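PRESS RELEASE

2021-01-24

Pravden opens second bench for refurbishing office computers

Pravden, the computer reuse workshop on the Moser trading estate, has opened a second bench for stripping, checking and rebuilding desktop computers that offices no longer want. The bench will take tower machines from firms and schools in the area and get them ready for a second user.

The workshop handled 515 desktop computers last year. With the second bench in use it expects to handle 600 this year. Machines that pass every check are sold at a low price or passed on through the Hundum home study scheme. Those that fail are taken apart for spares.

Most of the computers that come in are business towers that have spent their working lives under a desk. The cases are strong and the layout inside is easy to work with. What they need is usually modest: a clean, a new drive, more memory, and fresh thermal paste between the processor and its cooler. 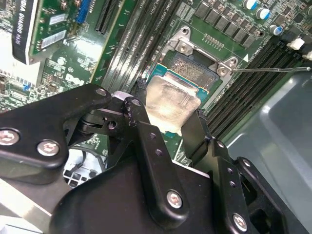 Old paste is one of the most common faults the workshop deals with. It dries out over the years and stops carrying heat away properly, so the fan runs fast and the computer slows down. Cleaning it off and putting on a thin new layer costs very little. Pravden now does this on every machine it rebuilds, whatever its age, and the processor is checked against the board's list of supported models before it goes back in.

Memory is dealt with at the same stage. All modules are removed and tested on their own, then sorted by size and speed. A rebuilt computer leaves with a matched set, and odd modules go into the spares drawers. The slots are blown clear of dust before anything is refitted. 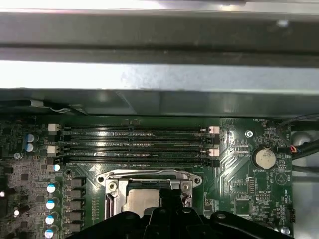
Can I bring in a computer that does not switch on?
Dead machines are welcome, as long as the case is complete and has not been crushed or soaked. The fault is often a single part, and the remaining parts can be used in other computers.

Each computer follows the same route through the workshop. It is logged at the door, opened, and laid on its side so that the whole interior can be reached. Drives are taken out first and go to a locked cabinet to be wiped. The owner is sent a written record of the wipe with the serial number of the drive. After that the board, the power supply and the cards are looked over, and anything doubtful is set aside for a longer test.

The longer test lasts 18 hours. The computer is run under load with the lid on, as it would be in normal use, and the temperature is noted at the start and at the end. A machine that shuts down or restarts during the test goes back to the bench. 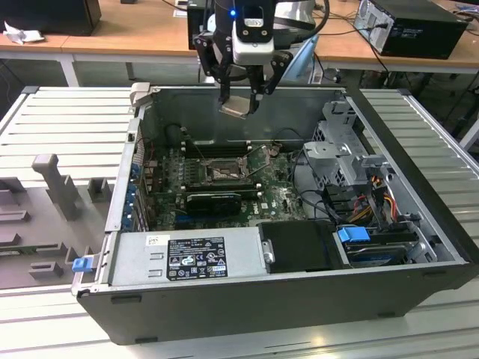
An open desktop computer on its side, with the power supply along the near edge and the processor socket bare.

The benches and tools were supplied by Gruvadico, which also provides the shelving in the parts store. The store holds 611 labelled boxes of screws, brackets, cables, fans and drive trays. Parts are sorted by make and case type, as a bracket from one range will seldom fit another.

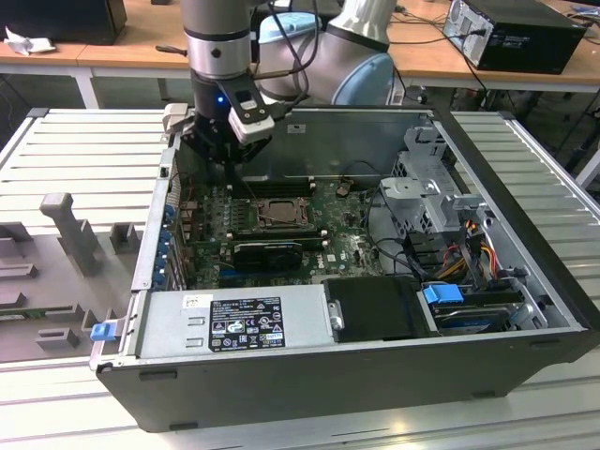 Pravden would like to hear from firms that are replacing their desktop computers this winter. Towers of a single model are the most useful, because parts can be moved between them. Cases with coloured release points save time too, and on a Dell tower the blue plastic clips by the expansion slots and the blue latch at the hard drive are easy to find when the side is off. Monitors, keyboards and mice can be taken in the same delivery. Printers and laptops cannot be accepted at present.

Collection is free within the Moser area for ten machines or more. Smaller numbers can be brought to the workshop door by arrangement. Donors are asked to remove any discs from the optical drive, to include the power leads where they have them, and to tell the workshop about any start-up password. A locked computer can still be used for parts, but it takes longer to deal with.

The first collections for the new bench will be made in February. Rebuilt computers from it will be on sale from the workshop counter later that month, each with a printed sheet listing the parts that were changed.

Notes to editors

Pravden repairs and resells used desktop computers and supplies tested spare parts to other repairers. The Hundum home study scheme provides computers to households with school-age children. Requests for visits and further information should be made to the Pravden office on the Moser trading estate.

Ends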